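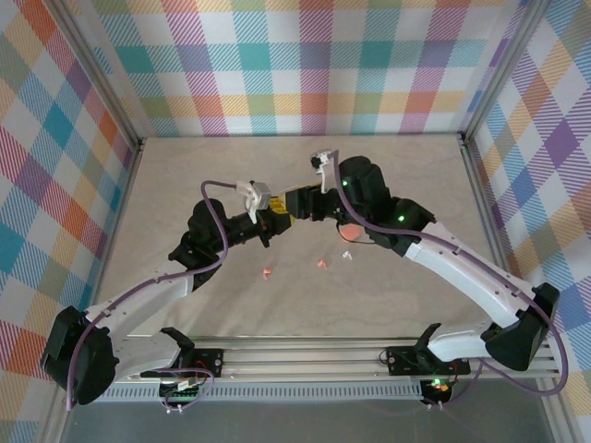 Loud plaid in small spaces: your questions

I get a lot of mail about the Pirska plaid, mostly from people who love it and are a little scared of it (fair enough!). These are the ones that come up most.

What colors are in it?
Pink, teal, orange, yellow, purple and white, in squares with diagonal stripes running through. Yes, all of them at once. If you only want two or three colors, have a look at Erside, my quieter check.

Isn't it too much on every wall?
In a living room, probably. In a booth, a closet, a reading nook or the inside of a big cabinet, I think it's wonderful. You get this bright little pocket of color and then you step back out into your normal beige life. I'd do all the walls or just the back one. Stopping halfway along a side wall looks like you ran out.

What do I put on the floor with it?
Something pale and plain! I like a light beige with a faint wood-look grain, so your eye gets somewhere to rest. I tried a dark checkered floor once and had a headache by lunch. Small bright things also show up nicely against a pale floor, handy if you're forever dropping buttons like me.

Does the pattern have to line up at the corners?
It looks better if it does, but I've let plenty of corners go. The stripes are what give you away, so match those first and let the squares land where they land. Start in the corner people will see most and hide the worst join behind something tall.

How much should I order?
Measure the width of each wall, add them up, and add one extra repeat for every drop. The repeat is 35 cm. Send me your numbers if you're unsure and I'll check them, I'm happy to.

Paper or cloth?
Both! Paper for flat, smooth walls. Cloth if your walls are bumpy, or if you rent and want to staple it to thin panels you can take with you when you go. Order it all in one go either way, as the pinks can shift a bit between batches.

Can I wipe it down?
The paper, gently, with a barely damp sponge. Please don't scrub, the white squares will go gray and you'll be sad. For the cloth, use the soft brush on your vacuum.

Will you make it in black and white?
Wichai Noiphan, who draws the patterns with me, has asked for this too. Maybe! We have a sketch called Jolta that's close, but the stripes need more work.

Can I get a sample first?
Yes please, do. They're 5 dollars each and big enough to tape up and live with for a few days. Look at yours in the evening as well as the morning, because lamplight makes the orange much stronger.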